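Grasp success drops near bin walls after retraining: data problem or evaluation problem?

Esko Mäkelä
Posted Sep 23, 2025

We train a grasp-scoring network by self-supervision: sample a grasp, execute it, label it by whether the fingers stall before full closure. Single bin, mixed household items. After retraining on 1000 new attempts, success in the middle of the bin went up, but for objects within 30 mm of a wall it fell well below the old model. Same gripper, same controller, same calibration file. Loss curves look normal. Should I collect more wall data or reweight what I have?

Tags: grasping, self-supervision, bin-picking

Brynhildur Skov

Reweight it, more data is always better too. We had this on Dafis and it went away.

Jarrah Kereama
Accepted by poster

Do neither until you have checked the labels. Finger stall is a weak success signal next to a wall. If a finger lands on the wall or wedges against a neighboring item, the drive stalls early and the attempt is stored as a success with nothing held. The network then learns that walls are good places to close.

We audited this on the Patley set. Out of 302 wall attempts marked successful, 17 had no object in the gripper at the lift check. That was enough to shift the ranking, as wall grasps were already rare in the training split.

What we changed:
Label after the lift, with a second width reading at height.
Log the commanded approach angle and the reached one. Compliance hides the difference.
Split the evaluation by distance to wall. A pooled number will hide the effect you describe. 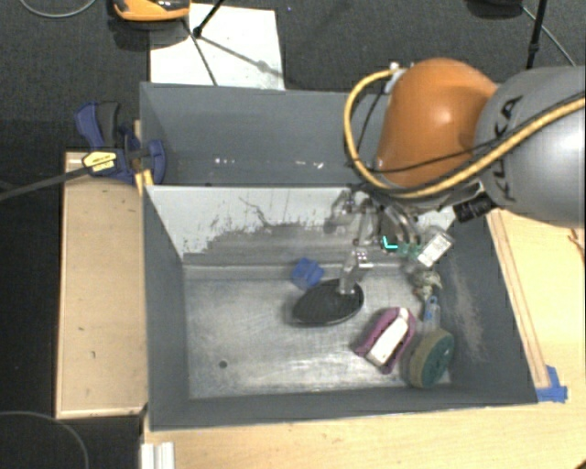 Photo: Lleucu Foulkes / Hitholm

Our bin has small packages and other items lined up along the right wall, with the black oval object out on the open floor. The oval one gives clean labels. The row at the wall is where I would look first — neighbors touch, and the clear packaging gives poor depth, so the sampled grasp point may be off before the arm moves.

If the labels turn out fine, then reweight.

Cledwyn Price

Agree with Jarrah on the second width reading. One caution: thin packages can read as fully closed at height even when held. We set the threshold per object class in Amov, and kept a weight check for anything flat. Relabeling the old attempts is possible only if you saved the raw finger positions. We had not, until February.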